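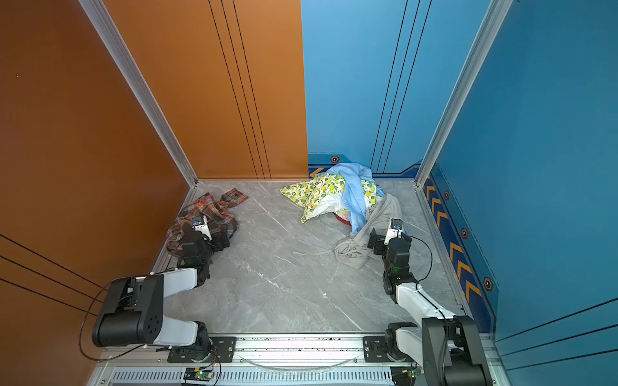
Keeping a Card Scraper Sharp

A card scraper is a plain rectangle of steel, and it only works when it has a good hook on its edge. If yours makes dust where it should make shavings, the hook is gone and you need to turn a new one. The job takes a few minutes once you have done it a couple of times.

What you need

A fine mill file
Sharpening stones or sandpaper stuck to a flat board
A burnisher, or the back of a hard, polished steel tool
A vise
A drop of light oil

File the edge

Clamp the scraper upright in the vise with a little of it showing above the jaws. Draw the file along the edge, keeping it square to the faces, until you see bright metal from one end to the other. I use an old Vamton file that I keep for this and nothing else. If you find it hard to hold the file square, cut a slot in a scrap of hardwood and wedge the file in it.

Polish it

Filing leaves scratches, and a scratched edge leaves lines in the work. Stand the scraper on the stone against a square block and rub until the file marks are gone. Then lay it flat and rub both faces near the edge. If you only have sandpaper, start coarser and work up to a fine grit. Wipe the steel clean before going on.

Turn the hook

Lay the scraper flat at the edge of the bench and put a drop of oil on the burnisher. Run it along the face several times with firm pressure. Next, put the scraper back in the vise and run the burnisher along the edge, level for the first stroke and then tilted 2 degrees or so more with each pass. Two or three strokes are enough. Too much tilt gives you a hook that only bites when the scraper is leaned far forward.

Feel for the hook by sliding a thumb off the edge — never along it. It should catch slightly.

Using it

Hold the scraper with both hands, thumbs behind, and bow it a little as you push. It gets hot on long jobs. A fridge magnet on the back saves your thumbs.

When the edge dulls, you can usually burnish it again a few times before going back to the file.

Last updated 25/05/2020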